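Okance opening numbers, anyone else surprised? 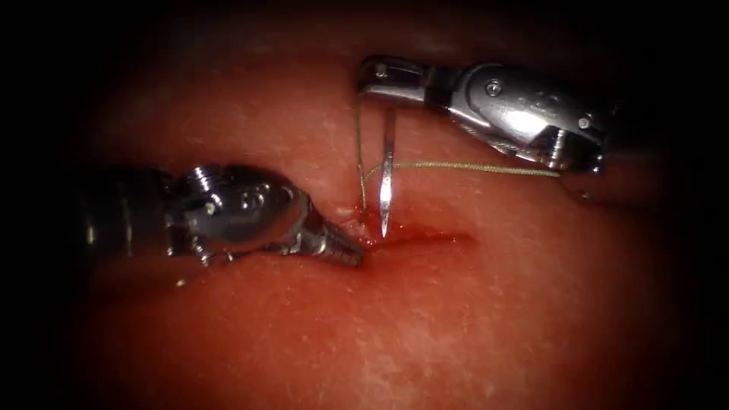 Needle and thread over the incision

Posted by matinee_moth
So I finally caught Okance last night and I've been thinking about it ever since. It opened on 433 screens in February and everyone on here (me included, I'll admit it!) figured it would sink without a trace. Then it pulled in more than 500 dollars a seat-row at our little Arriaga, or so the kid at the popcorn counter swore to me – and the house was packed with folks my age, which warmed my heart.

Posted by reelgrump
A popcorn kid is not a source, my friend. Grorow put it on 433 screens and lost 337 of them by the second month. I wouldn't call that a hit. Nice movie, though. My wife cried through the last half hour.

Posted by balcony_left
I have to side with moth here. Losing screens is what happens when Grukix drops a big cartoon on the same weekend and every theater in town wants the room. Ours kept Okance for the late show and I went 2 times, once with my sister and once by myself with a big bag of licorice.

Posted by reelgrump
Going twice is lovely but it doesn't pay for the ads, and they had ads everywhere.

Posted by matinee_moth
Fair enough on the ads, they did wear me out a little. I still say Grorow should be pleased, and I'd love to see them try a summer release next. Did anybody stay for the song over the credits? I'm trying to find out who sings it.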